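Trondano Bench Cell 2: Inspection Checklist, Desktop Teardown Setup
Inspector: Tianyou Xue
Date: May 19, 2021
Procedure: Grovitz 350

Arm and wrist
Mounting bolts at base: OK, paint marks line up.
Wrist bracket screws: OK. One was a quarter turn slack at the last check, holding now.
Wrist cable, slack through full joint range: OK. Keep the loop clear of the elbow.
Gripper fingers, wear and alignment: OK.
Finger pads: worn on one side. Usable until the June service. Spare set is in drawer 23.
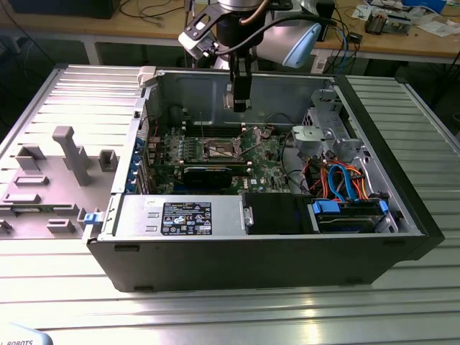 Emergency stop, both buttons: OK. Reset needs a firm pull on the left one.
Speed limit with operator at table: OK, setting unchanged.
Home position: OK after restart.

Table and workpiece
Slots free of screws and clips: two loose screws found and removed.
Computer case on its side, cover off, power cord disconnected: OK.
Case cannot slide when pushed by hand: NOT OK at first try. Moved it against the stop and repeated, OK.
Drive cables clear of the gripper path: OK, but tuck them down again after every run. They spring back up.
Socket lever checked before the arm is enabled: OK.
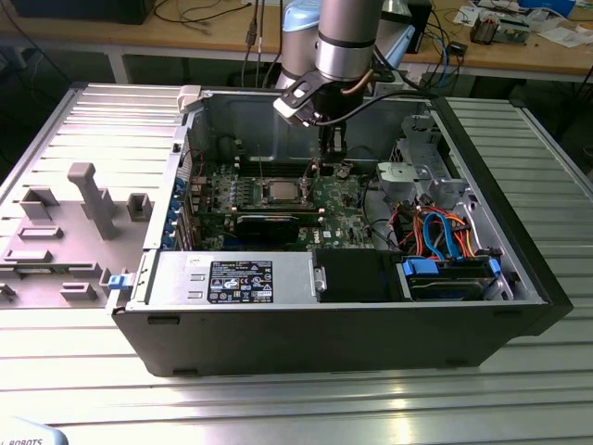 Fixture plate fastened: OK.
Part holders, cracks or burrs: light burr on one edge, filed off.
Holder positions match program 332: OK. If a holder is swapped, teach the point again at low speed before running.
Static strap and ground lead: OK, strap tested.

Surroundings
Cables behind the table: need tidying. Prillonov asked for ties on these last time and it is still open.
Walkway on the operator side: OK.

Open items
1. Finger pads, replace at June service.
2. Cable ties behind table.
3. Label on the left stop button is peeling. Order from Nedeljković with the pads.

Cell released for use at reduced speed until item 2 is closed.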